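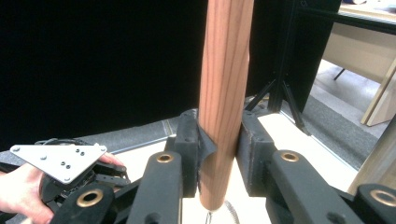 Dowel end, rounded over, grain side.

Jul 17, 2023

Rod stock again. I still don't believe the Calloway dowels are better than what we were getting from Stanside, and today didn't do much to change my mind, but I'll write down what I've got before somebody reorders.

The one in the picture is a decent piece, I'll give it that. Long straight grain, no wandering that I can find, light orange-brown color, smooth. If they all looked like that I would stop complaining. The trouble is that one good rod gets passed around the bench and everybody says the batch is fine. The Stanside rods had the same reputation in January and we know how that went (two split at the pilot hole, one bowed on the rack).

Went through the bundle this morning. 31 rods delivered. Set aside 15 where the grain runs out the side before it gets to the far end. That's nearly half, and the label on the bundle says "select." Select from what?

Run-out matters for us and I'm tired of hearing that it doesn't. These get a rounded end and then they get leaned on. If the grain leaves the side a few inches up from the tip, that's where it will go.

Rounding the ends: the note taped to the cabinet says to knock the corner off with a block plane first and then sand. Tried it both ways. Planing first leaves little flats that take forever to sand out, and I could feel them with a thumb after I thought I was done. Straight to the coarse paper, turning the rod as I go, was slower to start and quicker overall. One afternoon's worth of trying, so don't rewrite the note yet.

Finish: the tin of Urville oil claims it won't change the color. I wiped a scrap and it went darker right away. Maybe it lightens as it cures. Left the scrap on the windowsill next to a bare one from the same rod, pencil mark on the oiled one. Somebody please leave them there this time.

Also not convinced by the moisture meter. Same rod, same spot, three different readings in a minute. I've stopped writing them down. Weighing is dull but at least the scale agrees with itself. Heaviest rod came out at 379 grams, and it's no thicker than its neighbors by the calipers, so either it's denser wood or it was sitting in somebody's damp van. Will weigh it again after a week on the rack. If it drops a lot, that's my answer.

Mena quoted us for the same length and diameter, 21 days' lead time. I'd like to see a few of theirs before anyone commits, and I mean ordinary ones pulled from the pile, no hand-picked samples with a ribbon on.

To do:
Reweigh the heavy one.
Check oiled scrap against bare scrap.
Ask Calloway what "select" means, in writing.
Find the good calipers, these ones stick.

Rejects are on the lower rack, ends marked in red. Fine for stirring sticks and short plugs. Please don't put them back with the others.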